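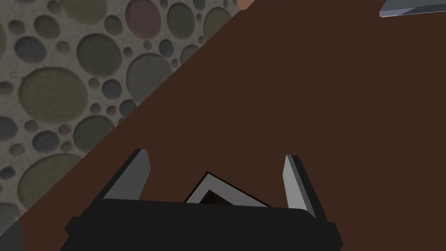

The Practice Room
Gathering examples for a robot that has to learn by watching
By A. Laskowska
5/1/24

The room where Prillow collects its examples is on the second floor of an old shoe warehouse in Cokholm. It has four desks, a coffee maker and a window that doesn't open. The arm itself exists only in software. Operators steer it with a hand controller while they watch a monitor, and every move they make is saved.

The job this spring is picking up small items from a tabletop and setting them down somewhere else. A person can do it without thinking. The learning system starts with no idea how, so it is given recordings of people doing it, one attempt after another, until it can produce the motion itself.

Prillow set a target of 3,000 recordings for the first round. By the end of April the team had 815 it was willing to keep. The rest of that month's work was thrown out, mostly for hesitation. An operator who stops halfway to think teaches the system to stop halfway too, and early versions did just that, hanging over the table for several seconds before closing on anything.

Square items are harder than they sound. When one sits at an angle to the fingers, the operator has to turn the wrist before coming down, or the fingers meet the corners and the item spins away. New operators tend to turn late. The experienced ones start the turn on the way over, and their recordings are the ones the system copies best.

The view from the wrist causes its own trouble. Up close, the gripper's housing covers part of the thing it is reaching for, and operators who rely on that view alone often come down short. Prillow lets them switch to a second view from the side - but the system being trained gets both, all the time.

Between attempts the software changes the setting. The table gets a new color, the background gets a new pattern, and other objects turn up in the corners where they have no part in the task. Some of the combinations are ugly. The point is to keep the system from deciding that a certain floor or a certain shade of brown has something to do with picking things up.

A shift runs in blocks of 46 attempts, with a break after each. Operators used to do longer blocks, but the discard rate went up toward the end of them.

The second round moves to a real arm at the company's shop in Prilstead, with a smaller target of 800 recordings. The tables are already in. The arm is due before the end of summer, and two of the Cokholm operators have asked to go with it.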